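Good practice for table tasks with a hand-held gripper

Welcome, and do put the kettle on, as we'd much prefer you to read this slowly than quickly! These are the house rules that Teodora Babić and I wrote for everyone recording crockery tasks in ordinary homes for the Plorau project. They sit alongside the general safety rules, which you should have read and signed already.

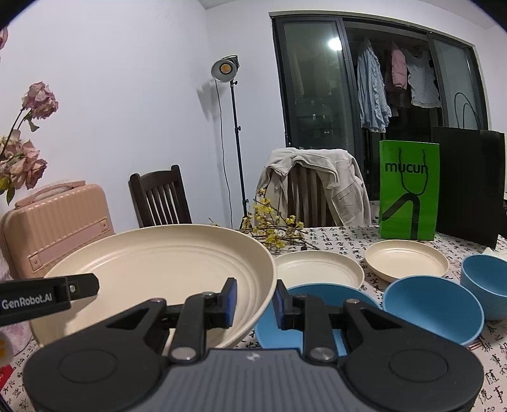

Page last changed: Tuesday, October 31, 2023, by Krum Yordanov

Plates and bowls on a printed cloth make a lovely table to work on, and a fairly demanding one too, so take the steps in order, even if you've done a great many of these before.

Step 1. Ask before you touch. The home belongs to somebody, and so do the bags, coats and flowers in it. If the host would like a thing left where it is, it stays there, and you plan your reach to suit (Jasmina Shehu keeps the consent forms, should you need a fresh one).

Step 2. Look over the gripper. Open and close the fingers 5 times with nothing between them, and check that both blue pads are flat and clean. A pad that is lifting at a corner gets changed there and then, please, however keen you are to begin.

Step 3. Settle your lights and cables. Stands go beyond the table, well away from where you'll be walking, with every knob done up snugly. Run your free hand down the pole to be sure!

Step 4. Approach the rim gently. Bring one finger inside the bowl and keep the other outside, pause for a breath, and only then close. If the bowls are near one another, as they often are, go in at an angle that leaves the neighbour alone.

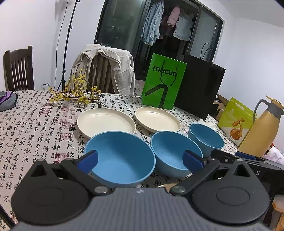
Step 5. Mind the other gripper. When two are in use, agree aloud which one moves first. The second waits until the first is clear of the crockery, and either person may call "stop" at any time.

Step 6. Write it up. Note the task number, any breakages and anything you moved, then put the room back as you found it. Chipped pieces go on form 23, which Pascal Arnaud is happy to talk you through if it's your first.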